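Winter notes from the Prekeck cabins
4 min read

December 27, 2020

Quick one this month, the phone hasn't stopped and I've got two changeovers before dark. Sorry for typos in advance.

First the big thing. Booking calendar for next year is open. All 8 cabins at Prekeck, plus the two-bedroom over at Stitesero Landing that some of you remember as the blue house (it's green now, long story, paint was on sale). September went first, same as every year. If you want September and you want lake side, email today. Not next week. Lake side is cabins 1 through 4 and I can't make more of them, believe me I get asked.

Rates. Held them where they were for the cabins. The Landing house goes up a little in peak weeks, the new roof had to come from somewhere. Cleaning fee is now $70 flat, no matter how many nights. It used to be on a sliding thing that confused everybody including me. Deposit same as before, balance due 46 days ahead of arrival. Yes 46. It's what the booking software landed on after we moved the old dates across and I can't get it to budge, so 46 it is.

Changed plans policy: you can move your dates once for free, any reason, as long as the new dates fall inside the same calendar year. After that we keep the deposit but not the balance. With the year everyone has just had, we tried to keep this simple. If your stuck on the wrong side of a travel rule just write and we'll work something out.

Things getting done over the winter, in no special order:

- New mattresses in 2, 5 and 6. The old one in 5 had a dip you could lose a child in.
- Wifi booster on the pole by the boathouse. Should reach cabin 7. Cabin 8 still no, sorry, 8 is for people who like books.
- Shower in 3 retiled, and the fan over it replaced with one that works.
- Tannous, the outfit that does our docks, is coming to pull the swim float and re-deck it. Back in the water by late spring, ice allowing. 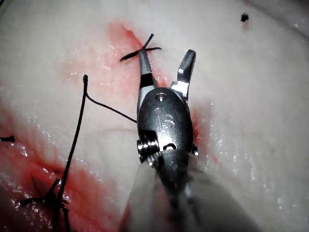 Getting here

The short road past the Ridell turnoff is closed until the county fixes the culvert. No date yet. Don't trust your phone on this, it will send you down there anyway and there's no good place to turn around with a trailer. Come the long way instead, through Stitesero, left at the feed store, then follow the lake until you see our sign. Adds a quarter hour. Prettier drive anyway, you get the whole ridge across the water on the last stretch.

Winter guests, a few reminders. Check in from 3, keys in the lock box, code comes by text the morning you arrive. Driveway gets plowed by breakfast but if it's still coming down then it fills right back in, so four wheel drive or chains. Bring indoor shoes. Firewood is stacked under the porch, first rack included, after that it's on the honor system with the tin by the office door. Please please keep the damper open. Ash goes in the metal bucket and the bucket stays outside.

Groceries: the store in Stitesero is on short hours through the winter and shuts early, so shop before you head up. They will box an order for you if you call ahead. Bread, eggs, milk and coffee are fine, anything fancier bring from home. Gas there too, last pump before us.

Trails. The lower loop is packed down and good for snowshoes, we keep a few pairs in the office shed, just sign them out. The upper trail to the lookout at 2493 feet is open but not groomed, and the last bit is steep with ice under the snow. Poles help. Start early, the light goes fast up there. The lake ice is not safe near the inlet, it never is, current runs under it. Stay off past the orange stakes.

Dogs still welcome in 1, 6 and 8. Two max. Leashes near the road, and towel them off before the sofa if you would.

We asked what you'd like more of and got a good pile of answers, thankyou. Mostly it was canoes, better knives in the kitchens and a later checkout. Knives are ordered. Canoes, we're looking at a couple of used ones. Checkout we went back and forth on.
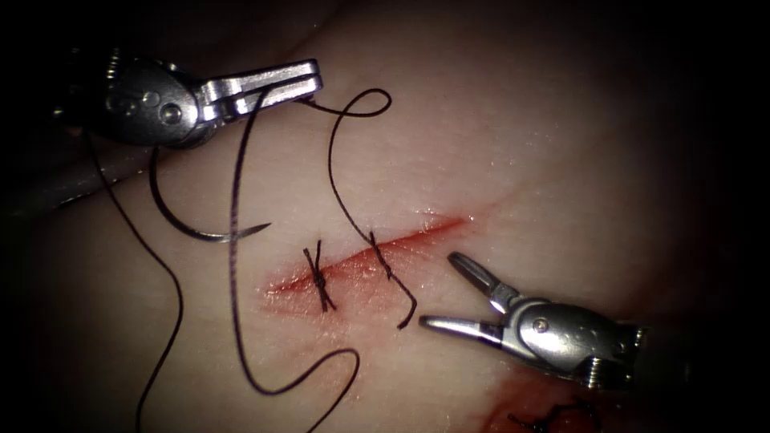
One guest wrote that eleven o'clock would make all the difference with small kids, and that she would happily pay extra for the hour instead of packing the car with breakfast still on the table. Fair enough. So from spring on, eleven it is for stays of three nights or more, no charge. One and two nighters still ten, we just can't turn them around otherwise.

Office is open mornings through the holidays. Leave a message after that, or email, email's better. Lost and found has one grey mitten, a phone charger and a very nice thermos, claim them before I start using the thermos.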